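Open day at Sumar, 2022-06-19

So Davina MacBrayne talked me into driving out to the open day at Sumar, and I'm so glad she did! It was 114 miles each way and I'd still go again. I've spent years buying electrical parts in little bags for the shed and never once thought about the people who sort them.

Shireen Tshabalala took our group through, and she let us ask anything we liked (I asked too much, as usual). We started in the stock room, which has 199 drawers with handwritten labels, some of them so faded that you have to just know what's in there. Craig Gourlay does just know. Somebody tried to catch him out with a fuse holder and he had the right drawer open before she'd finished asking.

Then on to the sorting room, which was my favorite part of the whole visit. Big brown tabletop, a few electrical parts laid out on it, and a long white tray with raised sides, set on a slope.
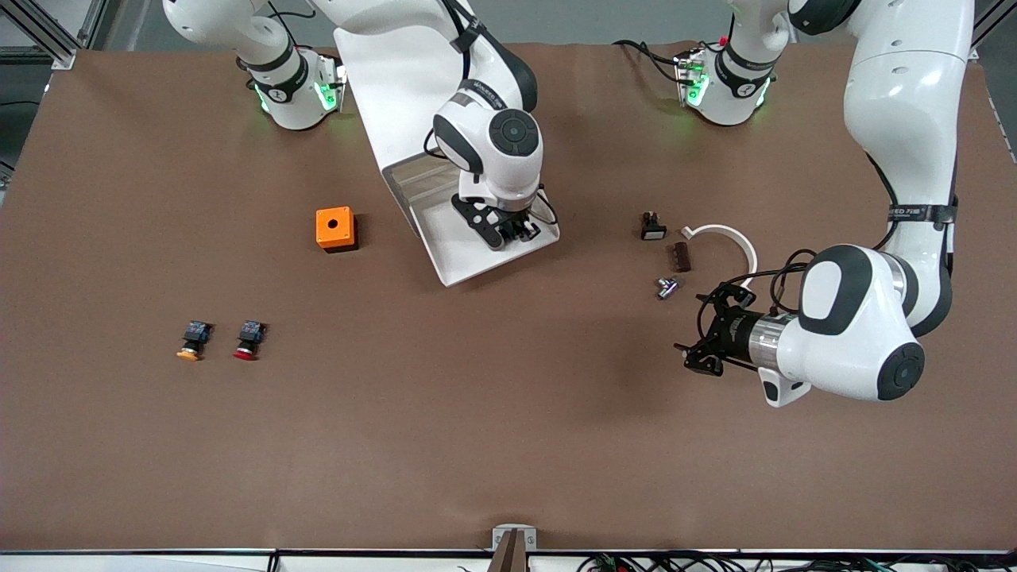
I could have stayed in there all afternoon, but there were 2 more rooms to get through and Davina wanted tea. The packing room smelled of cardboard and had the radio on. We each got to fold a carton and mine came out crooked, so Shireen folded it again for me, very kindly.

Tea was in the canteen, with a really good ginger cake. Parking is tight, so get there early if you go. They're hoping to open up again in August, and Davina has already put our names down.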